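プリントTシャツを長く着るための洗い方と直し方

このページでは、文字や絵がプリントされたTシャツの洗い方、干し方、はがれたところの直し方を順番に説明します。私は日本語が母語ではありませんので、少しかたい文章になるかもしれません。わかりにくい言葉には、できるだけ説明をつけました。

最初に、私が使っているTシャツについて書きます。ネットの店Hundierで買った黒い綿のTシャツで、胸に白い文字のプリントがあります。もう一枚はPrurettiの灰色のもので、こちらは綿とポリエステルが半分ずつです。二枚とも同じ方法で洗っていますが、アイロンの温度だけは変えています。

プリントの種類を調べる

洗う前に、プリントの種類を知っておくと安心です。指でさわって、インクが布の上に少し盛り上がっているものは、ラバープリントか転写プリントが多いです。さわっても布とほとんど同じ感じのものは、染料を使ったプリントか、インクジェットのプリントかもしれません。盛り上がっているものは熱に弱いので、乾燥機には入れないでください。

わからないときは、買った店の商品ページを見ます。Hundierの場合は、サイズ表の下に小さい字で書いてありました。私は最初これを見落として、店にメールで質問してしまいました。返事はていねいでした。
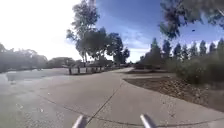 商品ページがもう消えているときは、えりの後ろか脇の内側にある洗濯表示を見てください。桶の絵の中に数字があれば、それが水の温度の上限です。桶に手の絵があれば、手洗いだけにします。桶に大きなバツがついているものは、家では洗えません。

用意するもの

中性洗剤
目の細かい洗濯ネット
太いハンガー、または平干し用のネット
クッキングシート(直すときに使います)
アイロンとアイロン台
白い綿のハンカチ

洗う手順

1. Tシャツを裏返します。プリントの面が内側になるように、そでも忘れずに裏返してください。

2. えりや脇の汚れには、中性洗剤を指で少しつけて、やさしく押します。こすると布に毛玉ができます。

3. 洗濯ネットに一枚だけ入れます。二枚入れると、プリントどうしがくっつくことがあります。

4. 水で洗います。お湯は使いません。洗濯機は「おしゃれ着」や「ドライ」などの弱いコースを選びます。漂白剤は入れないでください。柔軟剤も、私は使っていません。

5. 脱水は短くします。私の洗濯機では1分に設定しています。長く回すと、プリントに細かい折りじわがついて、そこから割れやすくなります。

6. 終わったらすぐに出します。ぬれたまま中に置くと、においが出ますし、色がほかの服に移ることもあります。

干し方

裏返したまま、日かげで風のあるところに干します。黒や紺のTシャツは、日光に長く当てると肩のところから色があせてきます。ハンガーはえりから入れないで、すそから入れてください。えりが伸びる原因は、ほとんどがこの入れ方だと思います。

厚いプリントのものは、水の重さで前のほうが下に引っぱられます。この場合は平干しがいいです。平干しのネットがなければ、物干しざお二本に渡すようにかけても同じような効果があります。

しわの取り方

アイロンは裏からかけます。綿だけのTシャツなら中温、ポリエステルが入っているものは低温です。プリントの上に直接アイロンを当てると、インクがとけてアイロンにつきます。私は一度やってしまい、アイロンをきれいにするのに一晩かかりました。スチームを使うときも、プリントの部分ははなしておきます。

はがれたプリントの直し方

端が少し浮いてきたくらいなら、家で直せることがあります。ただし、直せるのは熱でつける転写プリントだけです。

1. Tシャツを洗って、完全に乾かします。

2. アイロン台の上に、プリントの面を上にして平らに置きます。下にしわがないか、手でなでて確かめてください。

3. 浮いているところを指で元の位置にもどし、上にクッキングシートをのせます。その上に白いハンカチを重ねます。
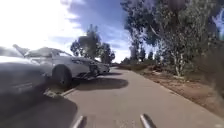
4. アイロンを中温にして、上から10秒押します。すべらせないで、まっすぐ押すだけにしてください。スチームは切っておきます。ポリエステルが入っているものは低温で始めます。

5. アイロンをはなして、そのまま冷めるまで待ちます。熱いうちにシートをめくると、プリントもいっしょにはがれます。

6. まだ浮いているところがあれば、同じことをもう一度します。三回やってもつかないときは、のりの部分が弱くなっているので、この方法では直りません。

布用の接着剤を使う方法もあります。私はFlimeoの小さいチューブを600円で買って試しました。よくつきましたが、乾いたあとに少しかたくなります。つまようじの先で、うすくつけるのがいいと思います。

しまい方

プリントの真ん中で折らないようにたたみます。私はプリントの面を外にして、左右のそでを後ろに折り、下から丸めて引き出しに立てています。夏が終わって長くしまうときは、プリントの上にうすい紙を一枚置きます。防虫剤は服に直接ふれないところに入れてください。

新しいTシャツは、最初の二回か三回は色が出やすいので、白いものとは別に洗ってください。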